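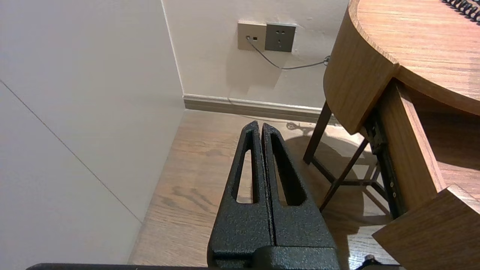

Light wood floor, grey wall.

Two drummers, one van
Posted in December by Marcelle Baudry

Search this blog Go

So the Womton reunion is on! I got the text from Lucía Bustamante while I was brushing my teeth and nearly swallowed the lot. Ten shows, starting in Drunivville, with Florencio Bermúdez back on bass for the first time since the Montes record (my favourite, fight me).

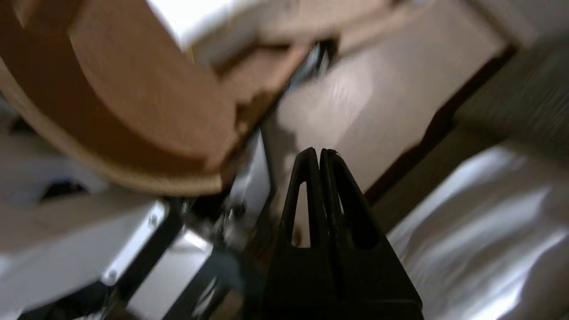
Who's on drums, then?

Both of them, apparently. Anselmo Aranda is doing the first half of each set and Itziar Rivas the second, and I'm dying to hear what she does with the slow ones. Her fills on the live tape are so lazy and so good, I've worn out my neighbours with it. 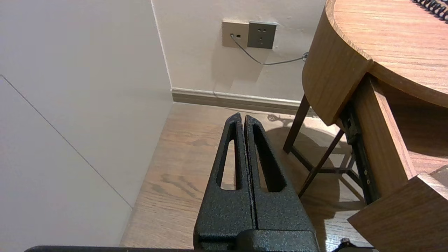
The Drunivville room only holds 400, so I was up at 6 am hitting refresh like a mad thing. Got 2 tickets at $30 each, right on the side near the bar, and my sister has already claimed the spare. No word on a support act yet, and the merch colours are anyone's guess, but I'm bringing cash for a tea towel just in case they do them again.

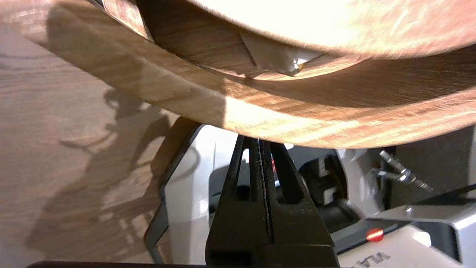 Round wood, honey-coloured rim.

Set list guesses in the comments please!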